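Projects > Okik > table-stuff > README

# Okik table stuff - README

Pictures and notes of small everyday things on a table, mostly cases, boxes, pouches, and what sits under them. Started as a way to sort out what we own at the Dravano workshop, then grew. Notes written fast, sorry, fix typos if you see them.

Last cleanup: Sat 18 November. Next one in December if there's time.

## What's in it

- 394 entries, one short note each
- one plain text file per entry, same name as its picture
- a list of surfaces (mats, bare table, cloth)
- a list of containers, by color and rough shape

No prices, no owners. Don't add them.

## Surfaces

Put the surface first in the note. It matters more than you'd think for color - a pale thing on a pale table goes missing, the same thing on dark gray jumps out. Words we use: bare, mat, cloth, paper, tray. If you can't tell felt from rubber, write "soft mat" and move on. Don't guess.

Lint and specks stay in. We used to wipe everything down before each go and the mats still looked dusty, so now dust is just part of the note. Write "lint" for light bits, "speck" for dark ones. Scuffs get "worn". No need to say how many.

## Containers

Case = hard, closes. Box = hard, any lid or none. Pouch = soft. When in doubt, box. Older notes say "tub" for nearly everything, about half are changed over. Search for tub before you add a new one please.

Color goes in plain words. Mint green, not seafoam, not "pastel". Shiny or dull if it's clear.

Entry from the mat group, with the note that goes with it:

 surface: soft mat, dark gray, lint, speck, worn
 thing: case, mint green, plastic, rounded corners
 finish: a bit shiny
 where: right side
 contents: not noted

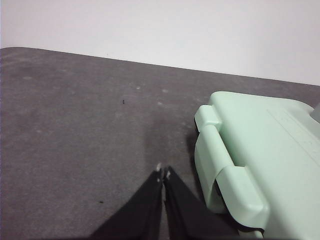

## Contents line

Only fill it in if you can see inside. "Not noted" is fine and is most of them. The Strobel batch had contents filled in from memory and it was wrong alot, so those lines got pulled.

## Limits

- heavy on mats, light on cloth
- hardly any pouches
- the Zelera shelf things were never finished, 4 entries have no surface line
- sizes missing everywhere, no ruler was used

## Adding to it

Copy a note, change it, save it under the new name. Keep it under 300 characters. The list page gets slow past 2000 entries so split it before then - we're a long way off.

Names are lowercase, dashes, no spaces. If two things share a table, one note, two "thing" lines.

## To do

- finish tub > box
- surface lines for the Zelera ones
- decide if tray is a surface or a conatiner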